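Zornow Node - Installation and Set-up Guide
Section 4: Creating and backing up a wallet

Revision date: 2019-07-25
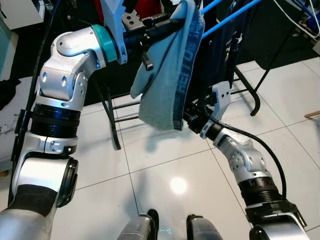

Section 4 assumes that the node software has been installed and that the block store has finished its first synchronisation (Section 3). If the status line still reads SYNCING, wait until it changes to READY. A wallet can be created during synchronisation, but its balance will be shown as zero until the process has ended.

The steps apply to the desktop release. Users of the Gremov hardware signer should complete 4.1 and then go to 4.4.

4.1 Before you start

You will need:

- the node password set in Section 3
- a pen and the recovery card supplied with the licence pack, or plain paper
- a removable drive, formatted and empty, for the encrypted backup file
- the network name of the node, if the wallet is to run on a separate computer

Close any screen-sharing or remote support program. Zornow support staff will never ask to see the recovery words.

CAUTION: The recovery words give full control of the funds in the wallet. Do not photograph them, type them into a document or send them by e-mail.

4.2 Creating the wallet

1. Open the Wallet menu and select New.

2. Enter a wallet name. Names may contain letters, digits and hyphens. The name is stored on the local computer and is not sent to the network.

3. Select the wallet type. Single is suitable for one user. Shared requires more than one signature for each payment and is covered in 4.5.

4. Enter a spending password and repeat it. The spending password must be different from the node password. The program rejects a match.

5. Press Generate. The recovery words appear in numbered order.

6. Copy the words on to the card in the order shown. Check the spelling of each word against the screen.

7. Press Continue. The program asks for 4 of the words, chosen at random. Enter them in lower case.

8. When the message WALLET CREATED appears, press Close.

Note: If a word is entered wrongly in step 7, the program returns to step 5 and shows the same words again. After 6 failed attempts the wallet is discarded and a new set of words is generated. Destroy the old card if this happens.

4.3 Making the encrypted backup

The backup file holds the wallet keys, address labels and payment notes. The recovery words restore the keys only, so labels and notes are lost if there is no backup file.

1. Insert the removable drive.

2. Select Wallet, then Backup, then Encrypted file.

3. Choose the drive as the destination. The program will not write a backup to the folder in which the live wallet is stored.

4. Enter the spending password.

5. Wait for the line VERIFIED. Verification reads the file back from the drive and compares it with the wallet - do not remove the drive before this line is shown.

6. Eject the drive and store it apart from the recovery card.

Make a new backup after adding labels or changing the spending password. An old backup file can still be opened with the password that was in force when it was made.

4.4 Pairing a Gremov signer

1. Connect the signer by cable. Wireless pairing is not supported in this release.

2. Select Wallet, then Devices, then Add.

3. Compare the pairing code on the computer with the code on the signer. If they match, press the confirm key on the signer.

4. Enter the signer PIN on the device itself. The computer keyboard is disabled for this entry.

If the codes do not match, disconnect the signer and restart both devices. If they differ again, do not pair, and report error 83 to the support desk.

4.5 Shared wallets

Each signatory must carry out 4.2 on a separate computer and keep a separate recovery card. One signatory acts as the opener and sends the joining file to the others.

1. The opener selects Shared and sets the number of signatures required.

2. The opener exports the joining file and passes it to each signatory. The joining file contains public keys only.

3. Each signatory imports the file, checks the wallet fingerprint by telephone or in person, and presses Accept.

4. The opener imports the replies. The wallet becomes active when the last reply has been accepted.

CAUTION: The number of signatures cannot be changed later. To change it, create a new shared wallet and move the funds.

A shared wallet can store up to 2000 address labels. Further labels are refused with the message LABEL STORE FULL, but payments are not affected.

4.6 Test payment

Send a small amount to the new wallet before using it for larger sums.

1. Select Receive and copy the address.

2. Compare the first and last characters of the pasted address with those on the screen.

3. Send the payment from the existing wallet or exchange account.

4. Wait for the status to change from PENDING to CONFIRMED. The time taken depends on network load and on the fee paid by the sender.

If the payment is still PENDING on the following day, check the transaction reference in the block viewer (Section 6). Do not send it again until the first payment has been traced.

Corrections to this section should be sent to Halldóra Blöndal, Documentation, at the Muncombe office. The next revision is planned for October.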